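The Slow Rooms of Upendo Kashindye

When I first climbed the stairs to the Arden gallery to see Upendo Kashindye's new prints, I had planned on staying twenty minutes, and I'm a little embarrassed to say (my sister was waiting in the car!) that I stayed two hours. They are woodcuts, mostly, of kitchens and hallways, cut with such patience that you begin to feel the afternoon going by in them.

Kashindye came to printmaking late, after years of painting backdrops for a small theater in Drellisik, and she still talks about a print the way stage people talk about a set, asking who has just left it and which door they used.

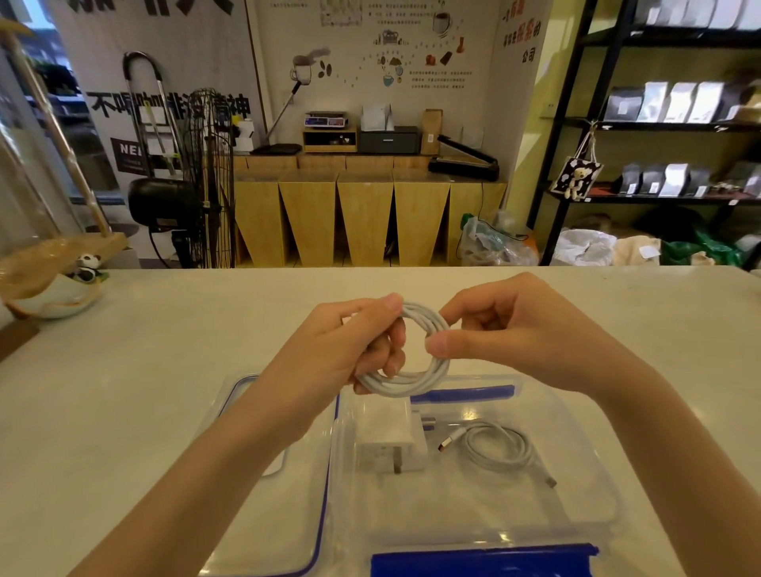

She works in three colors at most, and she mixes the gray herself, over and over, until it stops looking like paint and starts looking like weather. "I throw away a lot of gray," she told me, laughing, and poured us both more tea.

My favorite is called Pastor, a narrow hallway with one coat on a hook. I went back to it again and again, and each time the coat seemed heavier. The show stays up through July, and the stairs are steep, so take them slowly.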